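The woman who runs the Plemeo tidying service has heard that a clear box will change my life, and she doubts it. "You still have to open the thing," she says. She has been at it for 7 years and keeps a price list from Irora taped inside a cupboard door, mostly to argue with.

I asked what she would put on a table. "A table is for eating. People buy storage for it and then they need storage for the storage." Tubes annoy her most. "One little tube in a tall box. You'll never find it again." 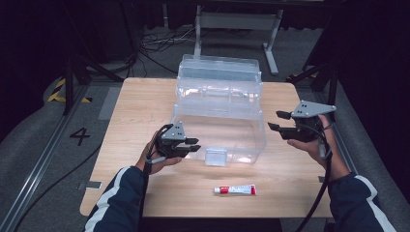 Pale wood, the kind she is always asked to clear:

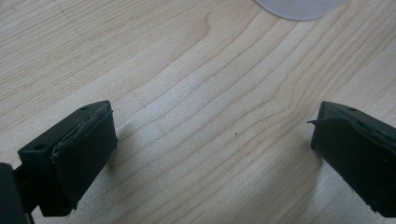
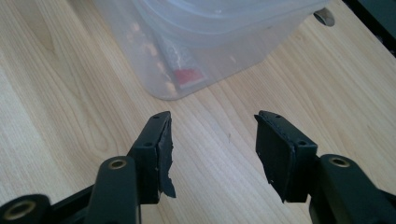 Dursun, reading a draft of this, objected that a lid at least keeps the dust off, and that a bare tabletop fills up again by Sunday anyway. She didn't argue about the dust. "Fine, by Sunday," she said. "Then clear it Sunday. It takes 6 minutes and you don't have to buy anything."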